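Search this site Type and hit enter

Matúš Malý builds grippers in a shared workshop and he'd like you to know the first one was bad. "Really bad. It opened when you closed it."

We talked at the bench, then on the phone, then he sent corrections by text at 11 at night. What follows is from all three, tidied a little.

The project is called Cirari. Two hand-held grippers, a pair, and later on, he hopes, two arms to go with them. You hold one in each hand and do an ordinary chore. The grippers record what they see and where they are. Then the arms are supposed to learn the chore from that. He started in June, with one gripper and no plan for a second.

Why not buy the arms first? "Money. Also space. An arm on a table needs the table, and the table isn't only mine." The workshop is Bamon, a members' place, and you clear up after yourself or you get a note. He has had a note.

So grippers. Body, fingers, pads, a trigger, a spring. He went through springs for weeks. The ones he settled on came in a mixed box from Vlček, a hardware shop he has been going to since school, and he can't tell you the rating. "I tried them with my thumb. It's not engineering. I know."

The weight he did measure. 310 grams, without the cable. His target was lower and he has given up on it. "You can do folding with that for maybe half an hour before your wrist has opinions. So we do shorter runs."

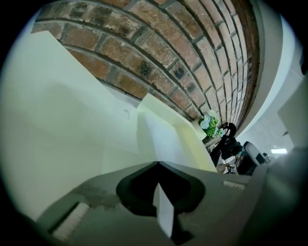 The fingers are what he'll talk about if you let him. Early ones were too thick, couldn't get under anything lying flat. A sheet of paper on a table, he says, is a horrible object. No handle, no edge you can feel. He ground one finger down by hand until it was thin enough, then it bent, then he drew it again with a ridge down the back. Printed it overnight. Bent again, but less.

"The one on there now I'm happy with. Ask me next week."

The pads wear out. He keeps changing the material and keeps not writing down which is which, so there's a shoebox of used ones with no labels. I asked if that bothers him. Long pause. "Yes."

Paper was not the first task. First was cups, then blocks, and both went fine and he got bored. Paper needs two hands. One side holds, the other side pulls, and if they don't agree about it you get a ball. He likes that it punishes you straight away. He also likes that its cheap. He bought a box of plain sheets and figures he'll use up 1,000 before he trusts any numbers.

Does he have numbers? "I have a spreadsheet. I wouldn't call them numbers."

The markers were a fight. Each gripper carries a cube near the handle with square black and white patterns stuck on, so a camera looking down can work out which way the thing is tilted. His first set he printed on glossy stock. Bad idea, every lamp in the room bounced off it. Matte was better. Then a corner peeled and the tracking would jump sideways for a frame and back, and it took him two evenings to find it. A peeled corner! He glues them all the way out now, and checks with a fingernail before every run.

Cables next. He wanted to go without. Batteries made the grips heavier and he'd just finished crying about 310 grams, so cables it is. You learn to keep them below your arm. You forget, and catch one on the table, and start over.
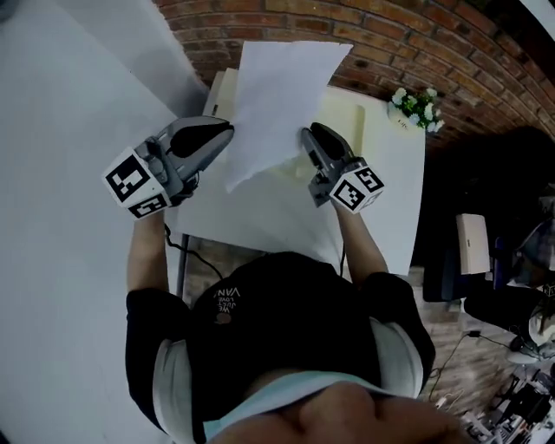 Working a sheet of paper with a gripper in each hand, markers on the cubes.

The software part he's shy about. Most of it is other people's, he says, stitched together by him, badly. The recording side he wrote himself and it's called Adance, "because I had to type something in the box." It lines up the two streams so left and right agree on what time it is. For a while they didn't, and he had a whole batch where the left hand seemed to be reacting to things before the right hand did them. He kept that batch. Thought it was funny. Doesn't train on it.

What would he do differently? Make two of everything from the start. The right gripper was finished way before the left, and by the time he built the left one he'd changed his mind on the trigger, so they feel different in the hand. He doesn't notice now. Other people notice in the first minute.

And write things down, I say. "And write things down," he says.

Anyone wanting to copy the build can, more or less. The body files are good. The finger files are good if you take the newest ones. The parts list is "mostly correct" and he says to ignore the line about the bearings, he swapped them and never updated it. Print the body slow. Buy extra springs. Use matte paper for the markers, he said that one three times.

On the arms themselves, he's vague. A small secondhand pair, maybe, if a price comes up he can stand. Until then he keeps recording. He had to go at that point, someone needed the saw room unlocked and he had teh key.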